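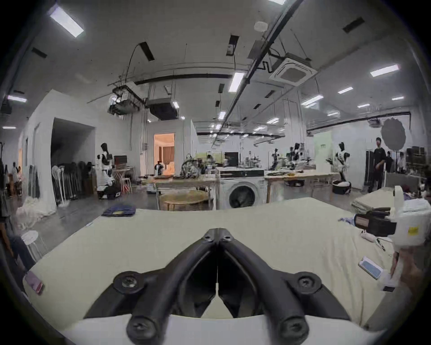 Abb. 1: Zwei Handgreifer am Arbeitstisch, dahinter die Waschmaschine und weitere Arbeitsplätze

Projektbericht: Erprobung des Handgreifer-Sets Murnano für Aufgaben mit Textilien
Abgabe: 25. Juli 2024

1. Ausgangslage

Im Projektseminar sollten wir ein käufliches Set zur Aufzeichnung von Greifbewegungen prüfen und eine Empfehlung abgeben. Zur Auswahl standen Murnano und das Konkurrenzprodukt Sollenia. Sollenia konnte der Anbieter erst ab September liefern, deshalb beschränkt sich der praktische Teil auf Murnano. Der Vergleich in Abschnitt 5 stützt sich bei Sollenia nur auf das Datenblatt.

Die Leitfrage lautete, ob Studierende ohne Vorkenntnisse mit dem Set brauchbare Aufnahmen vom Falten und Einräumen von Wäsche erstellen können.

2. Lieferumfang und Aufbau

Ein Set besteht aus zwei Handgreifern, zwei Kameramodulen, Kabeln und einer Lizenz für die Auswertesoftware Nukwood. Die Greifer haben je zwei gebogene Finger, die an der Spitze zusammenlaufen. Das Kameramodul wird vorn am Gehäuse befestigt. Für die Montage haben wir beim ersten Mal 25 Minuten gebraucht. Die Anleitung liegt nur auf Englisch vor und zeigt an zwei Stellen eine ältere Version der Halterung.

Das Kalibrieren läuft über Nukwood. Beide Greifer werden dazu nacheinander vollständig geöffnet und geschlossen. Nach einem Akkuwechsel muss der Vorgang wiederholt werden, das steht nicht in der Anleitung.

3. Durchführung

Wir haben 200 Durchgänge aufgezeichnet, verteilt auf vier Aufgaben: Hose falten, T-Shirt falten, Stapel umsetzen, Wäschestück in die Maschine legen. Gearbeitet wurde an einem großen, hellen Tisch. Das Deckenlicht blieb bei allen Durchgängen eingeschaltet.

Jede Person hat zunächst fünf Probedurchgänge gemacht, die nicht gewertet wurden. Danach wurde nach einem festen Ablaufplan gewechselt. Die Aufnahmen wurden am selben Tag in Nukwood übertragen und einzeln durchgesehen.

4. Ergebnisse

Von den 200 Durchgängen waren 23 nicht verwertbar. Die meisten Ausfälle gehen auf Verbindungsabbrüche zwischen Greifer und Software zurück. In den übrigen Fällen verdeckte der Stoff die Kamera so lange, dass Nukwood die Position des Greifers verlor.

Jeansstoff ließ sich gut greifen. Bei dünnen Stoffen rutschte häufig die untere Lage weg – hier half es, den Stoff zuerst am Saum zu fassen. Das Einlegen in die Maschine war die schwierigste Aufgabe, weil der Greifer in der Öffnung wenig Spielraum hat. Nach längerem Arbeiten wurde das Gewicht am Handgelenk störend. Wir haben deshalb zusätzliche Pausen eingeführt.

5. Vergleich und Kosten

Murnano kostet über den Händler Merrick 1.000 Euro pro Set, die Softwarelizenz gilt ein Jahr. Sollenia ist laut Datenblatt leichter, wird aber ohne Auswertesoftware verkauft. Ersatzfinger gibt es für beide Produkte. Bei Murnano lassen sie sich mit einem normalen Innensechskantschlüssel tauschen.

6. Empfehlung

Für Lehrveranstaltungen halten wir Murnano für geeignet, sofern eine Einführung von einer Stunde eingeplant wird. Vor einer Bestellung sollte bei Merrick geklärt werden, ob die Verbindungsabbrüche mit der nächsten Firmware behoben sind. Offen bleibt der praktische Test von Sollenia – die Aufgaben und der Ablaufplan liegen im Anhang und können dafür unverändert übernommen werden.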